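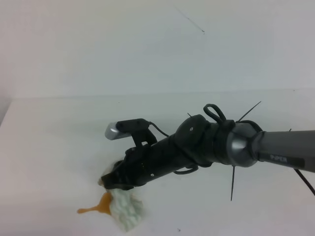 Levelling and sealing a white laminate benchtop

A benchtop that is out of level by a few millimetres will hold water at the low end and put stress on any join. Check it before sealing, as silicone applied to a moving join will tear. The method below suits a freestanding or wall-backed bench on adjustable feet. Allow 2 hours for the work and overnight for the cure.

Tools and materials

1,219 mm spirit level
Open-end spanner to suit the feet
Plastic packers, assorted
Neutral-cure silicone, white
Masking tape, 25 mm
Isopropyl alcohol and lint-free cloths
Silicone profiling tool

Step 1: Find the high point

Clear the bench. Lay the level along the back edge, then the front edge, then across both diagonals. Mark the highest corner with tape. All adjustment is made upward to this corner. Do not wind the high corner down unless its foot is extended past the maker's limit.

Step 2: Adjust the feet

Loosen the lock nuts. Raise the lowest foot in quarter turns and recheck after each one. Once the long edges are level, set the depth. On a timber floor, place a packer under each foot to spread the load. Tighten the lock nuts and check again – tightening will often shift the reading.

Step 3: Set the join

Where two tops meet, the faces must be flush before they are drawn together. Run a fingernail across the join in both directions. If it catches, pack under the lower top. Reneck and Gronow frames both have slotted brackets that allow a small amount of sideways travel, so leave the bracket screws loose until the gap is even from front to back.
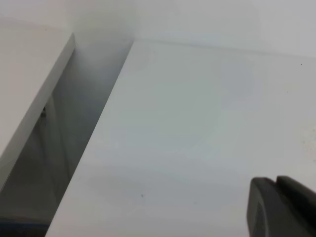
Gaps wider than 2 mm should be closed mechanically. Silicone will bridge a wider gap but sags as it cures and collects dirt in the hollow. If the top cannot be moved, fit a backing rod first.

Step 4: Seal

Wipe both edges with alcohol and leave them to dry. Mask each side of the join. Cut the nozzle at 45 degrees and apply one continuous bead. Tool it once, with light pressure, and remove the tape while the silicone is still wet. Treat the rear edge in the same way.

Step 5: Cure

Keep the bench dry and unloaded for 16 hours. In cold weather, allow a full day. Lift any stray silicone with a plastic scraper – metal blades will mark a white surface.

Recheck the level in March, once the summer humidity has dropped and a timber floor has had time to settle.

Text by Trinidad Orellana. Updated 18th August.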